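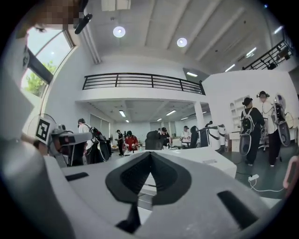
Rig 2 on the ground floor, right gripper near, left gripper with its marker plate tilted at an angle.

Notebook, Kodwood, rig 2 (the Kutum pair). July, started 8:15.

Reason for opening this page: the left gripper lost its track again yesterday in the afternoon, always when the arm crosses in front of the body. The right one was fine all day. I wanted to know before the morning session if it is the marker, the mount or the calibration file. I had the first hour alone with the rig and then continued while people were working around me.

Mount first. I held the gripper body in the small vise with the rubber faces and pushed the marker with one finger. Left: it moves, a little, and it makes a click. Right: no movement. I took off the left marker and found that one of the 4 screws had turned almost out. The other three were only finger tight. There was no thread lock on any of them. In my note from the last service I wrote "thread lock, both sides", so either I did only the right side or I wrote it before doing it. I must stop writing things before doing them.

Cleaned the threads with alcohol, waited, put the medium thread lock, tightened crosswise with the small torque driver. Set it aside for 15 minutes and did not touch. After this no click.

Surface of the marker. There was a shiny line on one edge where it had rubbed on something, I think the inside of the transport case. Under the strong ceiling lights such a line can become white and then the black square is not closed anymore for the detector. I replaced the sheet with a new matte one. The sheets are in the drawer marked Ferrand, second from the top, together with the old glossy ones. Please do not use the glossy ones. I should throw them away but they are good for testing bad cases.

When you put a new sheet: clean the plate, start from one edge, press with the plastic card, cut only after. Do not pull it off and put it again, it stretches and the corners are not where the file says.

Jaws. Opened and closed each hand by the trigger and looked at the tips against the light. On the right they meet well. On the left the tips touched a little before the back part, so I loosened the pad, pushed it down to the stop and tightened again. Wiped the pads with a dry cloth only. Last time somebody used the glass cleaner and the pads became slippery for one day.

Encoder zero after the pads, both hands: close fully, hold, press the zero in the Vevia tool, open, close again. The value must return to zero within 2 counts. Left gave 2, then 1, then 1. Right gave 0 three times. Accepted both.

Then the cable. I still don't like how it is routed. The black one makes a loop on top of the housing and comes over the jaws before it goes down. If the operator turns the wrist inward the loop becomes bigger and gets near the working area. The gray one at the side gives no trouble. I tried to pull the black one back with a Velcro strip, but then it is too short when the arm is stretched, and the connector feels the pull. I left it as it was and put the question to the others.

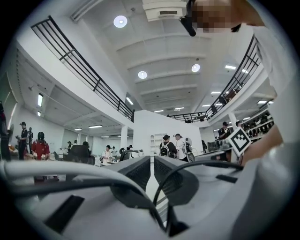 Ayten Öztürkmen answered that the loop should stay, but the fixed point should move from the housing to the forearm, so the wrist can turn freely and the connector gets no load. She did it on rig 4 with a soft cuff and says the cuff must be under the sleeve and not over it. She also asked me not to shorten anything with tape, because the Vevia people will look at the connectors when the grippers go back for service, and tape glue inside a connector is a bad discussion.

Good, I agree with her. We have one spare cuff, I will try it on the left side first. Written on the list for the next service, not done today.

Calibration. Deleted the old file for the left hand and made a new one, because the marker was off the body. For the right I kept the old file and only checked it. Procedure as usual, but I write it again, the version on the wall is not complete:

Start the head unit and wait until the clock is synchronized. If you start the grippers first, the left one sometimes takes the name of the right one.

Hold the gripper still in front of the chest, marker toward the face, jaws closed. Wait for the tone.

Turn slowly to the left, to the right, up, down. Slow means slower than you think. I did it too fast the first time and the error was 8 pixels, which is a useless value.

Stretch the arm forward, then bring it back across the body. This was the movement where it failed yesterday, so I did it several times.

Save, and read the name of the file aloud to the person at the computer. It sounds silly but we mixed left and right twice this month.

Second try was much better and it stayed good with the arm across the body. I shook the gripper a little by hand and repeated: same value. So I believe it was the screws. The shiny line maybe helped, I can't separate the two, as I changed both in the same morning. Next time one change, one test.

Then a trial at the white table, both hands, with the straps on. 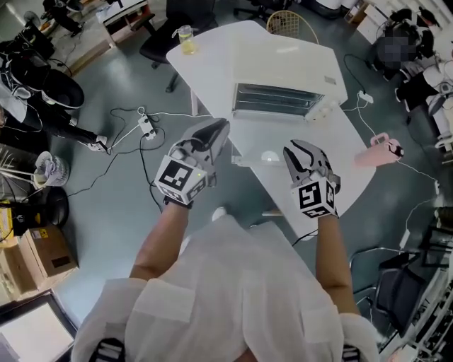
Both grippers over the table with the toaster oven. Green light on the left cube.

Notes from the trial:

Wrist straps: close them before the shoulder straps. In the other order the operator cannot see the wrist buckle and somebody must help.

Power strips: they are on the floor on both sides of the table and the cables lie free between them. I would like to have the strips under the table and the cables covered where people walk. I asked if we may drill into the table leg, no answer yet. Until then, whoever wears the rig should look at the floor before going around the table.

Battery: the left one goes down faster than the right. Swapped the two packs to see if the problem goes with the pack or stays with the hand. Marked them with a pen, L on the old left. Do not swap back before I have read the log.

Tools: torque driver is back in its box. The thread lock is nearly empty, one more bottle needed. The 2 mm hex key is missing from the set, I used the one from the bench upstairs and returned it.

Open:
cuff for the left forearm
file names with L and R at the beginning and not at the end
wall sheet, write new
ask Vevia if the pad screws may also get thread lock, the manual speaks only about the marker
check the marker screws on rig 4, same batch

Log of the afternoon will be in the Kodwood folder under Kutum. If the left hand is lost again in the crossing movement, please write the time on this page and leave the screws alone until I have seen them.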